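Padville Waste and Resources Forum
Minutes of the meeting held on 20 May 2020

Present: Aishwarya Acharya (Chair), Sharada Sundaram (Collections), members of the Forum
Apologies: none received

1. Minutes of the previous meeting
Agreed as a correct record.

2. Food waste collections
Sharada Sundaram reported that 529 households in the Tanum ward were now receiving the weekly food waste service. Nearly 50 had asked for a second kitchen caddy. Members noted that the present contract with Gellier made no provision for replacement caddies and that these were being charged separately.

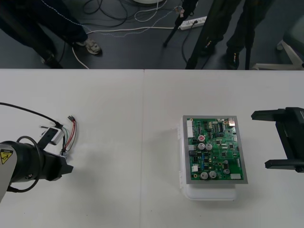

It was resolved that Gellier be asked to quote for a fixed yearly supply, and that no charge be passed to residents in the meantime.

3. Garden waste
The Chair reported that subscriptions had been suspended for 4 weeks while crews were moved to household rounds. Members asked that the subscription period be extended by the same length of time. Agreed.

4. Small electrical items
Members considered the paper from Katayama on kerbside collection of small electrical items. The proposal was for 18 streets, with items left in a clear bag beside the bin. 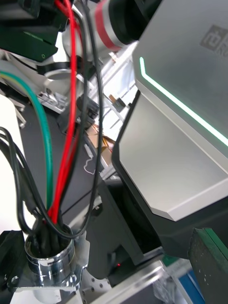

Light strip and lower panels of the grey housing.

Concern was expressed about bags being left out overnight and about batteries not being removed. Sharada Sundaram undertook to obtain written advice on the storage of batteries at the depot. Decision deferred.

5. Any other business
The bottle bank at the Tanum car park was reported full on several occasions. To be raised with Gellier.

6. Next meeting
To be held in June, by telephone. Papers to be sent to the Chair beforehand.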